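To: Zerouali Records Practice List
From: Collections and Records Office, Jostport
Subject: Re: Retention of incoming paper after digitisation

Colleagues,

Thank you to the members who responded to the earlier message on this subject. The relevant portion is quoted below for those who joined the list after it was circulated.

> We are a regional office in Buldale with a modest paper intake, chiefly
> licence applications, site plans and signed declarations. Our current
> practice is to scan on receipt and hold the originals for 365 days. Our
> storage provider has advised that shelf charges will rise in April, and
> management has asked whether the period could be shortened to 30 days
> for all classes.
>
> We would be grateful to hear from other offices on two points. First,
> has anyone adopted a short holding period, and if so, for which classes?
> Second, how are you treating loose items that arrive with an application,
> such as receipts, samples and envelopes bearing a postmark? Our
> procedures manual is silent on these and the counter staff have been
> making their own arrangements.

On the first point, this office does apply a 30-day holding period, although only to routine correspondence and to forms that carry no original signature. The period runs from the day on which the scan passes its quality check. We would draw attention to that distinction, as our previous wording referred to the date of receipt, and a backlog at the scanning bench meant that a number of folders became eligible for disposal before they had been checked at all. An internal review of 441 folders identified the problem and the wording was amended shortly afterwards.

Signed declarations are held for 365 days. Site plans, and any drawing larger than A3, are held for 730 days. The longer period for plans reflects the rate at which we are asked to rescan them. Fine linework and coloured pencil annotations reproduce poorly at our standard resolution, and applicants frequently do not raise the matter until a second stage of assessment. We would not support a uniform 30-day period for an office that handles plans in any quantity.

Members should also satisfy themselves that a disposal authority is in place for each class before shortening any period. A reduction in storage charges is a legitimate consideration, but it does not of itself authorise destruction, and an auditor will ask to see the instrument. Where a class is under a legal hold, the holding period is suspended and should be recorded as such in the register. We use the Fomero module for this purpose. Its reporting is adequate, although the hold flag does not carry across when a folder is split, and staff are required to re-enter it by hand.

On the second point, our procedure is as follows. Loose items are separated from the application at the counter, given the same reference number as the parent folder, and placed in a tray until the end of the working day. They are then assessed under one of the headings in the schedule. An envelope is kept only where the date of lodgement may be in dispute. Receipts are scanned with the application and returned to the applicant on request. Physical samples are not accepted unless the application form calls for them, and any that arrive unsolicited are recorded and returned at the applicant's expense.

We recognise that smaller offices may find a daily assessment burdensome. A twice-weekly assessment would be acceptable in our view, provided that the reference number is attached at the counter and not later. Most of the misfiled items reported to us – and there have been several this year – had been set aside without a number.

The Buldale office also asked, in separate correspondence, whether staples should be removed before boxing. We remove them from plans and leave them in correspondence. Rubber bands should be removed in every case, as they perish and mark the paper.

A copy of our schedule can be supplied to any member office on application to the address in the list footer. Offices intending to adapt it should substitute their own class codes, as ours follow an older numbering and will be replaced when the programme of reclassification is complete. Comments on the draft codes remain welcome on the list.

Regards,
Collections and Records Office
Jostport

Attachment (1)

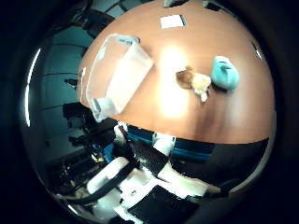
Clear plastic tray, rectangular, rounded corners.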